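Carrots in the fridge drawer or in a bucket of sand?
Budville Kitchen Gardeners > Harvest and Storage

rootcellar_fan
September 15, 2018
Finally pulled the big bed this morning and I am over the moon! 43 pounds out of a bed that gave me 8 last year (I put compost down in the fall and thinned properly for once). Variety is Dranine, seed from the Lins swap. Sweet, crisp, hardly any forked ones. Now where do I put them all? I want to still be eating these in December.

mudboots36
Damp sand, every time! Twist the tops off, don't wash them, layer them in a bucket so they aren't touching. Mine live in the garage and they taste better in winter than the day I dug them.

tilly_grows
Have to disagree with mudboots. I did sand two years running and got a bucket of hairy, sprouting mush. Our garage just isn't cold enough. Wash, dry, zip bag with a paper towel, bottom drawer of the fridge. Boring but it works great.

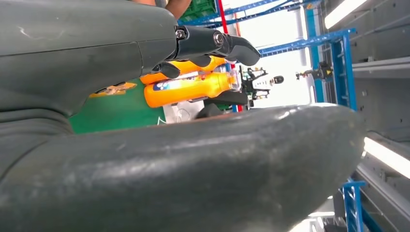 rootcellar_fan

Oh no, now I'm torn! The fridge is already stuffed with beets. Tilly, how often do you change the paper towel?

tilly_grows
Once a week or whenever it feels soggy. And keep them away from apples, they go bitter.

mudboots36
Hairy means the sand was too wet. It should barely hold together when you squeeze it. I'll give you the warm garage though, that would ruin anything.

Romach_Ridge
Why not leave half in the ground next time? We pile a foot of straw on ours and dig as we need them. Pulling carrots in the snow is so much fun!

tilly_grows
Voles, Romach. Voles.

rootcellar_fan
Ha, we have those too. OK, splitting the crop: sand for the big ones, fridge for the skinny ones. And I'm ordering 300 more Dranine seeds tonight!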